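Lostudbridge robotics club takes its kitchen robot to the Brindora student challenge

LOSTUDBRIDGE, January – Hi from the robotics club! I'm Yao-tsung Fu, I run the software side of things, and I drew the short straw on writing our press release. We're in! The club has a place in the Brindora student challenge, home kitchen division, and we've spent most of the winter getting a simulated robot arm to behave around a stove.
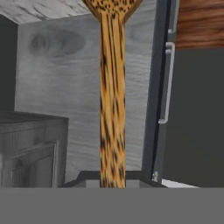 Wooden spoon in its container, from the club's simulated kitchen.

All our work so far happens in simulation, in a kitchen with a gas range, gray cabinets and a lot of marble. It's cheap, it's quick to reset, and we can leave it going overnight (we do 400 runs a night when the lab computer isn't needed for somebody's homework). The division asks teams to handle everyday cooking jobs, and we picked pots and stovetops because that's where our early code was at its worst.

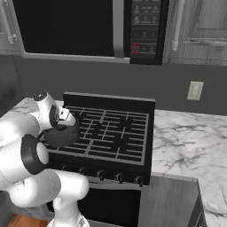 Half the team works on reaching and gripping, and the other half works on deciding what the arm should do next. We swap every couple of weeks, so everybody gets to be annoyed by both! Mivon, a software shop here in town, gave us $200 toward the entry fee and lets us bug their engineers by email. Thank you, Mivon!

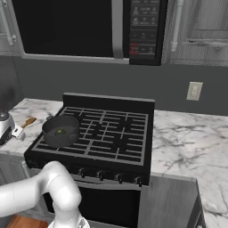
Come see it

We're holding an open lab at Yau Hall at 2 p.m. on the last Saturday before the challenge, and you don't need to know a thing about robots to enjoy it. We'll have the simulator up on the big screen and visitors can move the pot somewhere awkward before a run starts.
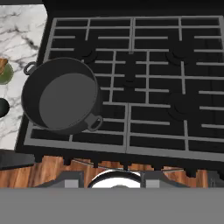

There's room for 10 new members this term, too. We'd especially love people who like testing, or drawing, or who cook a lot and can tell us what we're getting wrong. Stop by the open lab or leave a note at the Yau Hall front desk and I'll write you back.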